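Reading time: 5 min

SOFTWARE CONSTRUCTION II
Lecture 6: Unit Tests, Test Doubles and the Build
Lecturer: Sihan Zheng
Notes revised Mar 22, 2020

6.1 Purpose of the lecture

Students will by now have written small tests for the first laboratory exercise. Most of those tests called a function, compared the result with an expected value and stopped there. This lecture deals with code that is harder to test: code that reads the clock, opens a file, calls another service or depends on the order in which objects are created.

The running example is Bitow, the parcel booking program supplied with the course. Students should have the September version of the source checked out before the laboratory. Earlier versions do not contain the Tariff unit and will not compile against the exercises.

6.2 Terms used in this course

The literature is not consistent in its use of terms. For the purposes of assessment, the following meanings apply.

Unit test: a test that runs in memory, in one process, and touches no file, network or database.

Integration test: a test that crosses one of those boundaries on purpose.

Fixture: the objects and data a test needs before it can run, together with the code that builds them.

Stub: a replacement object that returns prepared answers.

Mock: a replacement object that also records how it was called and fails the test if the calls are wrong.

Fake: a working but simplified version of a real component, such as a list held in memory that stands in for a table.

Marks are deducted in the written paper where "mock" is used for all three kinds of replacement.

6.3 Seams

A seam is a place where the behaviour of a program can be changed without editing the code at that place. In Bitow, the procedure CalculateCharge originally read the current date directly from the system. A test for the end-of-year surcharge could therefore pass only on certain days. The revised version accepts a clock as a parameter. The production code passes the system clock and the test passes a stub that always returns the same date.

The change is small, but it affects every caller. There were 60 call sites in the original source. Students are advised to make a change of this kind in two steps: first add the new parameter with a default value, compile and run all tests; then remove the default and correct each caller in turn. Both steps should be committed separately.

6.4 Setup and teardown

Each test must be able to run alone, and the whole suite must be able to run in any order. The Taston test runner used in the laboratories shuffles the order by default and prints the seed at the start of its log. When a test fails only under certain seeds, the usual cause is a shared object that one test has altered and another test has read.
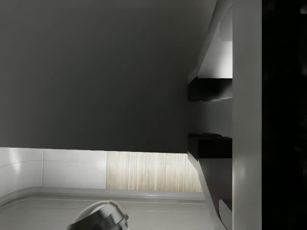
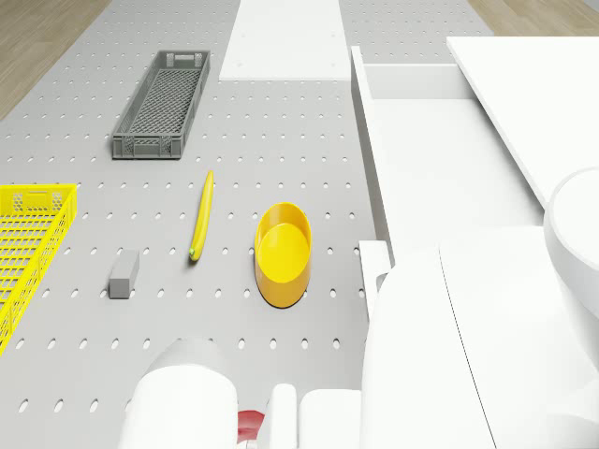

Setup code should build a fresh fixture for every test. Where this is too slow, a shared fixture is acceptable if it cannot be changed after it is built. A fixture that is both shared and open to change will be marked as a defect in Assignment 2, whether or not it has caused a failure.

Teardown code should release whatever setup acquired, in the reverse order. It must also run when the test fails. The Taston runner guarantees this only for code placed in the teardown procedure itself. Cleanup written at the end of the test body is skipped when an assertion fails before it.

6.5 Naming

A test name should state the situation and the expected result. Compare the following names from last year's submissions:

TestCharge3
TestChargeWorks
ChargeForEmptyParcelRaisesError

The third name is useful in a failure report read by a colleague who has never opened the file. Long names are acceptable. Abbreviations are not, apart from those already used in the Bitow source.

6.6 Coverage

Coverage measures the lines or branches that were executed while the tests ran. It says nothing about whether the results were checked. A suite with no assertions at all can reach 98 per cent line coverage on the Tariff unit, and students will demonstrate this in the laboratory by deleting every assertion from the supplied suite and running the report again.

Coverage remains useful for finding code that no test has reached. Error handling is the most common example. The report should be read line by line for the units under study, and the overall percentage should be given little weight.

6.7 Tests in the build

The course build server, Erkska, compiles each submission and runs the full suite. The reference suite contains 156 unit tests and must finish in under 400 milliseconds on that machine. Integration tests are kept in a separate project and run once each night.

A submission that does not compile on Erkska receives no mark for the practical component, even if it compiles on the student's own computer. The compiler version and settings are listed in the laboratory manual. Students should push an early version well before the deadline and read the log.

Tests that fail from time to time must be repaired or removed. Marking a test as "ignored" is permitted for the length of one laboratory session, with a comment giving the student number of the person responsible.

6.8 Preparation for the laboratory

Students are to complete the following before attending.

1. Check out the September version of Bitow and run the supplied suite.
2. Find one procedure, other than CalculateCharge, that reads the system clock directly.
3. Write down where a seam could be placed in that procedure and which callers would be affected.
4. Read the chapter on fixtures in the laboratory manual.

Laboratory groups meet in the Yao Building. Students who wish to change groups must apply in writing through the course office.

Contact the course office | © Software Construction II teaching staff | Back to top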